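ok so a few of you asked how the new job thing is going, and by new job I mean the same job, same desk, same bad chair, with a robot in it now. long thread, get a drink

background for people who followed me for the sourdough: I work at Trolside, we handle kitchen and break room service for office buildings. restocking, putting stuff away, wiping down, setting out the breakfast things. I started as one of the people with the cart. did that for six years!

last December the company signed up for arms from an outfit called Plendora. the plan is that an arm lives in the kitchen and does the tidy-the-counter part overnight, and the humans do everything else

before any arm goes into a real building it gets practiced in a simulated kitchen first. that's where I come in. they wanted people who had done the work by hand to watch the runs and say what's wrong with them, and I put my hand up so fast I hit the guy next to me (sorry Ming-te)

so now my day is two screens and a notes file. I watch an arm pick things up in a kitchen that doesn't exist, and I write stuff like "you would never put a cup there, somebody's elbow lives there"

people keep asking what it looks like, so, two from the kitchen I'm on right now

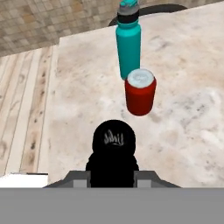
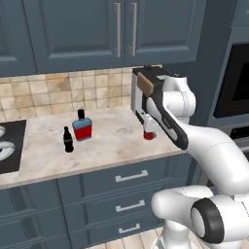 the part I didn't expect is how much I know. I always figured I was just fast with a cart. then you have to explain to an engineer why you clear the stuff near the edge first and it's like twenty minutes of talking and they're typing the whole time

example. I never grab a drink by the top if it's open. never thought about it, my hand just goes lower. first week I wrote that down and the engineer came back with "how do you know it's open?" and I sat there for a good while. you kind of tilt your head and look? there's a way people leave a can when they're done with it? anyway that turned into a whole page of notes

we got through 183 runs last month on this one layout. some are great. some I watch through my fingers

each run gets a pass, a fail, or a "would annoy people." I invented the third one and I'm very proud of it. it covers things like leaving every single label facing the wall, or putting the cups back where only a tall person can reach. technically tidy! would annoy people!

ok the serious part, because I know what some of you are thinking and I was thinking it too

there were 30 of us on the night crew when this got announced. nobody's been let go so far. management says the night hours shrink and the day hours grow, and everybody gets first pick of the day shifts. that's what they SAY. we asked for it in writing and we got it in writing, for one year. I'd like it to be longer than a year

some people are really happy about it. Ming-te Wan has worked nights forever and now he eats dinner with his kids. he's trained on the arm too, he'll be the one who shows up when it gets stuck at the Skoltport building, and that comes with a raise

some people are not happy, and they're not wrong. nights paid a bit extra. if you built your rent around the night rate then "great news, daytime" is a pay cut with a smile on it. two of my friends are in exactly that spot and I don't have a good answer for them. we've asked for the night rate to follow people for the first year. still waiting to hear

also I miss the walking?? I used to do miles. now I sit. my knees love it and my back has filed a complaint

things I've asked for, in case you're about to be the "person who knows the work" at your own place:
- get your title changed, mine took four months and a lot of emails
- get paid for the notes. the notes are the job
- keep a shift on the floor if they'll let you

that last one matters to me the most. I still do one shift a week with the cart at the Chiang building because if I stop, I'll start forgetting what people do with their mugs. they do new things with their mugs constantly

somebody in the replies last time asked if I'm training my replacement. I mean, a piece of it, yeah. the 4 am piece where you're on your own in a dark building moving other people's cups. I don't want that piece back. I want what's left to pay like a real job, and I want us in the room when they decide what's left

first real install is at Skoltport next month if the schedule holds. it'll run with a person there the whole time to begin with, and I signed up for the first few nights. I'm bringing snacks and a folding chair

will post how it goes. if you work somewhere that's already done this, especially if your pay changed, please tell me how you handled it, my messages are open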